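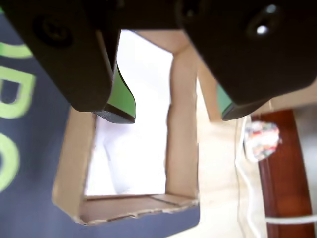 张开的黑色夹指与绿色夹垫，下方为敞口瓦楞纸箱

产品中心 > 末端执行器 > 平行夹指与夹垫 > Makilo 纸箱作业夹指套装

Makilo 纸箱作业夹指套装（附《箱口作业规范》中文版）

各位老用户、新朋友，欢迎来到 Makilo 的页面。这套夹指在 Plivden 的目录里放了有一阵子了，来信问参数的人多，问“到底该怎么用才算规矩”的人更多，所以趁着 2025年12月改版，我们索性把使用规范也搬到产品页上来，参数反倒放在后面一点。文字有些长，您泡杯茶慢慢看，赶时间的话先看“箱口作业”和“换垫”两节就好。

一、这是什么样的一套东西

套装包括左右夹指一对、绿色夹垫、固定螺钉和一本薄薄的规范手册。夹指本体是哑光黑色塑料，指面做得宽，指尖做了圆角，固定螺钉沉在孔里，这样指头下到箱子里去的时候，螺钉头不容易刮到箱壁。夹垫装在夹指内侧，弧形，像一截舌头，绿色的垫面外面包着一圈黑边，尖端比夹指伸得再往下一些，取薄东西时先碰到物品的是垫子。

绿色这个颜色常有人问起。早先我们也做过灰的、黑的，后来现场的师傅们说，黑指配黑垫，远远看过去根本不知道垫子还在不在，换成绿色以后巡检的人走过去瞄一眼就行。就这么定下来了，一直用到现在。

适用的活儿主要是小件的装箱、取件，以及把轻箱子挪个位置。不适用的也先讲清楚：玻璃、带刃口的东西、没有封好的液体，请不要拿这套夹指去夹；人员搬运、食品直接接触和有爆炸危险的场所，更是完全不在考虑范围内。

二、动手之前

请先做风险评估。我们知道这句话大家听得耳朵都起茧了，可夹指本身只是一个部件，整个工作站安全与否，要看机器人、夹爪、工件、周围的人和场地合在一起是什么样子。我们的手册没有办法替您做这件事，也没有办法替您签字。工业机器人安全方面的标准（例如 ISO 10218 系列）请以现行有效版本的原文为准，当地法规另有要求的，从严执行。

评估时有几样容易漏掉的，列在这里供您对照：

· 夹指张到最大时，外侧离最近的固定物还有没有余量。很多人只算两指中间的开口，忘了指头外面也占地方，旁边要是有桌腿、立柱，张开那一下就碰上了。
· 线缆的走向。地面上的电源线、数据线应当理顺、固定，走在手臂运动范围以外。松散的线圈请收起来。
· 地面和台面上的零碎东西，包装袋、纸屑、扎带头之类，开机前清走。
· 急停按钮伸手够不够得着，站在操作位上亲自够一次，别光看图纸。
· 断电以后夹爪是松开还是保持，操作的人心里要有数。

首次通电调试请用低速，护栏或者等效的防护措施要到位。有两个人在场的时候，事先约定由谁来发指令，另一位只看、只喊停，这条是 Kieran Hulme 当年写手册初稿时坚持加进去的，一直没有删过。

三、箱口作业

瓦楞纸箱是个脾气不太好的对象。它会软，会鼓，切口会毛，同一批箱子撕开的口子也没有两个一模一样。拿金属料盒的那套参数来对付纸箱，多半要吃苦头，所以规范里给它单独开了一章，摘要如下。

1. 先看箱口再下指。箱边有撕裂、起毛或者折痕的，下指点要避开这一段，从较完整的一侧进去。箱口毛边太长时，由人工在停机状态下修整，切勿让夹指去压平。

2. 下指之前，夹爪在箱口上方停一下，确认两指与箱壁的相对位置。如果打算从箱内取件，两指应当都收在箱壁以内；如果打算夹住箱子本身，两指应当都在箱壁以外。一指在里、一指在外的姿态只允许用于夹持单侧箱壁，并且要在程序里单独命名，免得后来接手的人看糊涂。

3. 箱内有白纸、软布一类浅色衬垫时，请留心光线。衬底太亮，视觉系统容易把褶皱当成物品，也容易把浅色物品看丢。调低曝光或者换个打光角度，通常比改算法来得快。深色台面配浅色衬底的组合尤其要试，台面上印有大号字样或者鲜艳图案的，也请一并纳入视觉测试。

4. 下降到箱口以下之后，横向移动应当放慢。箱壁薄，侧面一推整只箱子就跟着走了，后面的坐标全部作废。轻箱建议使用定位挡块，挡块高度低于箱口，别挡了夹指的路。

5. 夹持力从低往高调，以物品不滑落为准，调好后记录在案。纸箱壁面出现压痕即为过大。

6. 取件失败时允许自动重试，重试上限为2次，之后停机等人。无限重试的程序我们见过，箱子最后都不太好看。

四、换垫与点检

夹垫是消耗品，这一点还请采购的同事多多体谅。我们的建议是每班开工前看一眼，每工作40小时仔细查一遍，看垫面有没有裂口、发亮、沾纸粉，看黑边有没有翘起来。纸粉用干净的软布擦掉就可以，不要用溶剂。单侧磨损也请成对更换，一新一旧夹起东西来会歪。

换垫步骤：

停机，切断动力源并挂牌上锁，确认手臂不会因自重下落。把夹爪张开到方便操作的位置后再断电，会省事许多。松开夹指上的固定螺钉，螺钉放进小盒里（真的请放进小盒里，掉进箱子里的螺钉我们替客户找过好几回）。取下旧垫，擦净垫槽，装入新垫，尖端朝下，绿色面朝向夹持空间。螺钉按手册所列扭矩拧紧，钉头不得高出孔口。恢复动力后，空载开合若干次，听一听有没有异响，然后再上工件。

点检记录没有规定格式，本子、表格、系统都行，写清日期、检查人、左右垫状态、处理结果就够了。记录请保存24个月。我们售后的 Kalkidan Gebru 手头有一份现成的表样，来信索取即可，她回信很快，也很乐意听您讲讲现场是怎么用的。

五、人和夹爪在一块儿的时候

箱口作业最常见的险情，是人看见东西歪了，顺手伸进去扶一下。这个动作太自然了，自然到培训讲十遍还是会有人做。规范里的要求只有一句：夹爪没有处在经过确认的安全停止状态时，手不进箱。补料、换箱、捡掉落的东西，都照此办理。标签上也印了同样的话，套装里附带一张，请贴在操作位抬眼就能看到的地方。

若按协作方式使用，夹持力和速度的限值要依据您自己的风险评估和实测来定，请勿直接沿用其他工位的数字。两指之间的夹手风险、指背与固定物之间的挤压风险，要分开评估、分开测量。

六、规格与订购

品名：Makilo 纸箱作业夹指套装
夹指：哑光黑色塑料，左右成对
夹垫：绿色垫面，黑色包边，可单独更换
安装：沉孔螺钉固定
夹垫厚度以外的尺寸：见随货图纸
适配：Cantero 系列平行夹爪；其他品牌夹爪请先来图确认孔位
夹垫补充装：每盒32片
随货资料：《箱口作业规范》中文版、警示标签、安装图

Wusari 仓库现货供应，单套也发。到货后请先核对左右夹指标记，再看夹垫包边有没有运输压伤，有问题的保留原包装，拍照发给我们，换货的来回运费由 Plivden 承担。

去年起已有超过40家用户把他们自己的修改意见寄回给我们，规范的中文版在九月份修订时吸收了不少，箱口毛边那一条就是这么来的。您那边要是有更好的做法，或者觉得哪一条在现场根本行不通，都欢迎写信来说，写得长一点也没关系，我们会认真读完再回复您。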